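Progress report to the lender: Rurnley beachfront condominiums, phase two

Work on the second building is on schedule, and total spending remains within the approved budget. Interior finishing is complete on the lower floors. The pool deck is poured and tiled, and the boardwalk to the beach has passed its county inspection.

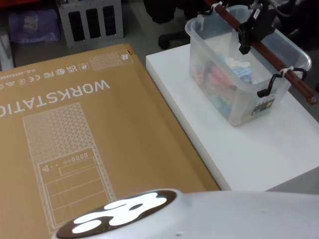
Ponavura, April

Sales. We have 30 signed contracts, 3 more than the plan called for at this stage. Two-bedroom units facing the ocean are selling first. The most popular layout is 1,286 square feet with a wraparound balcony. Garden-side units are slower, and we are holding their prices for now.

Rentals. Irberg has taken over weekly bookings for owners who want them. Its owner agreement is signed -- the linen contract is still open.

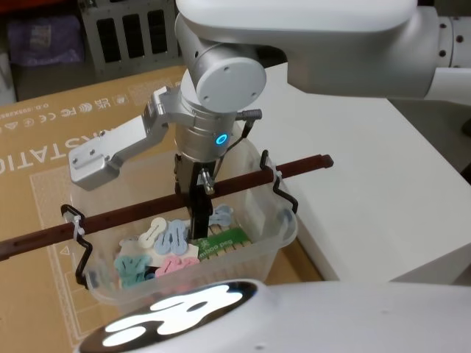 Gripper over a bin of colored pieces.

Amenities. The fitness room and the owners' lounge will open together. Furniture for the lounge has been ordered through Mwakyusa, and delivery is confirmed for a Wednesday. The guard gate will be staffed day and night once the first owners move in.

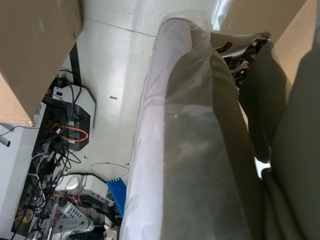 We also expect to finish the outdoor showers and bike storage before then. Beach access mats cost $1,000 over budget, which we covered from contingency.

Open items. The elevator certificate is pending. Two balcony railings were rejected and are being remade at the supplier's cost.
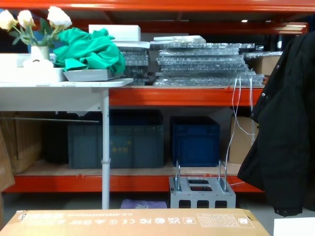 The dune fence permit needs one more signature from the township. We request release of the next draw on the usual terms.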